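Wellorville Toy and Game Library
Frequently asked questions

Who can join?
Anyone who can get to the counter with proof of address. You don't need to have children. A fair share of our members don't, and they tend to bring the puzzles back with all the pieces.

What does it cost?
$40 a year for a household, or $25 with a concession card. A household is whoever lives at your address. We don't check, but please don't list your whole cul-de-sac again.

How many things can I borrow?
Four items per visit, for three weeks. Ride-on toys count as two. The Emley train set counts as four, takes up the back seat of most cars, and must be booked ahead.

Do you reserve things?
Yes, by phone or at the counter. We hold a reservation until 4 pm on the day you said you'd come. At 4.01 it goes back on the shelf, where it will be borrowed by someone who has been standing beside it since 3.45.

What's in the collection?
At last stocktake, 2,432 items, of which 260 are jigsaws. The rest is board games, dress-ups, blocks, sorting and counting sets, musical instruments (sorry) and outdoor gear. The catalogue is in the blue ring binders near the door. There is also an online catalogue, which agrees with the binders most of the time.

Are there things for toddlers?
Plenty. Ask for the sorting shelf. Colour sorting is a good place to start, and you can do a version of it at home with whatever blocks and dishes you've got. Two or three colours is enough. If your child prefers to put everything in one bowl and then put the bowl on their head, they are also learning something, though we couldn't tell you what.
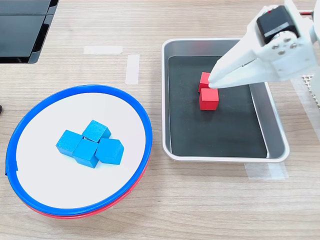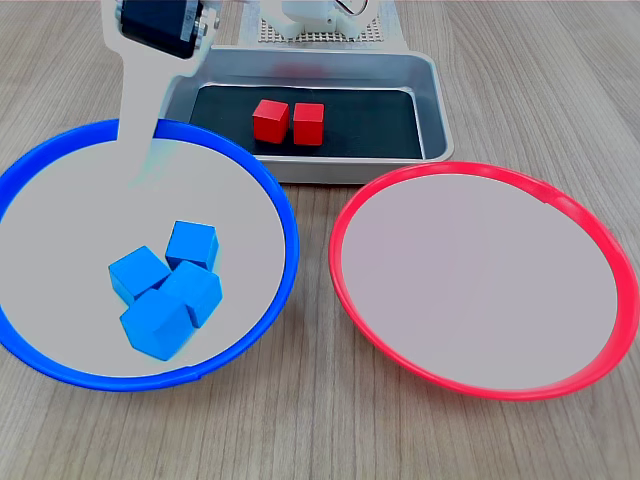 Coloured cubes, ready for sorting.

I've lost a piece. Am I in trouble?
No. Tell us when you return the item and we'll write it on the tag. We charge $2 for a small piece and more for one that stops the game working. If it turns up under the couch in August, bring it in and we'll refund you. What we don't enjoy is finding out from the next family, halfway through a wet school holidays.

Do I have to clean things before I bring them back?
Please. Warm soapy water for plastic, a damp cloth for timber, and a shake over the lawn for dress-ups. Items returned with sand in them go back out the door with you -- there's a tap beside the ramp.

Do you supply batteries?
We do not. We did for a while, and members turned out to be very fond of batteries.

Can I donate our old toys?
Sometimes. We take complete games, jigsaws you have personally finished, and anything by Meinecke in any condition, as we use them for parts. We can't take soft toys, car seats, or the Avov karaoke machine. We have three of those already and only the one set of neighbours.

Can I borrow for a party?
Yes, the party box goes out for a weekend at a time with a $40 deposit. It has a parachute, quoits, egg-and-spoon gear and a piñata stick. Bring your own piñata.

Are you open in January?
Mornings only, 9 to 12. Loans taken out in December aren't due until February, so choose something you can stand the sound of.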